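Clomier Untertheken-Rückkühler C2 für Bars und Ausschankbetriebe

Artikelgruppe: Schanktechnik / Rückkühlung
Hersteller: Gresia
Stand: 27/07/2022

Der Clomier C2 ist ein Durchlaufkühler mit Eisbank für den Einbau unter der Theke. Er versorgt 2 getrennte Getränkeleitungen und eignet sich für Bier, Schaumwein vom Fass und vorgemischte Cocktails ohne Fruchtfleisch. Eine Begleitkühlung bis zum Zapfhahn ist über die eingebaute Umwälzpumpe möglich.

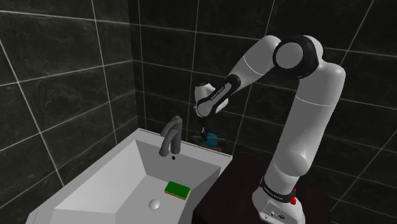
Die Kühlschlangen bestehen aus Edelstahl 1.4301 und sind für die chemische und mechanische Reinigung mit Schwammkugeln ausgelegt. Der Wechsel des Rührwerks erfolgt von oben, das Gerät muss dazu nicht ausgebaut werden. Die Abluft tritt an der Rückseite aus. Bei geschlossenen Thekenkorpussen ist ein Lüftungsgitter vorzusehen.

Technische Daten
Getränkeleitungen: 2
Leistungsaufnahme: 186 W
Nennspannung: 230 V, 50 Hz
Anschlüsse: Steckverbinder 3/8 Zoll
Kältemittel: R290
Maximale Länge der Begleitkühlung: 12 m

Das Wasserbad wird vor der ersten Inbetriebnahme bis zur Markierung mit Trinkwasser gefüllt. Der vollständige Aufbau der Eisbank dauert 102 Minuten bei 22 °C Umgebungstemperatur. Während dieser Zeit sollte nicht gezapft werden. Frostschutzmittel sind nicht zulässig.

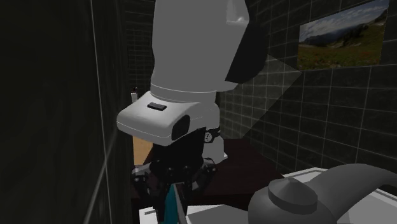 Der Thermostat ist werkseitig auf Stufe 3 eingestellt. Für Schaumwein wird Stufe 5 empfohlen. Wasserstand monatlich prüfen, Verflüssiger vierteljährlich absaugen.

Lieferumfang: Kühler, Netzkabel 1,8 m, Überlaufschlauch, Betriebsanleitung. Zapfhähne und Druckminderer sind nicht enthalten. Passende Zapfsäulen der Baureihe Shehu sind ab Oktober wieder lieferbar, die Ausführung Movthorpe nur auf Anfrage.

Technische Rückfragen: Ľudovít Vávra, Anwendungstechnik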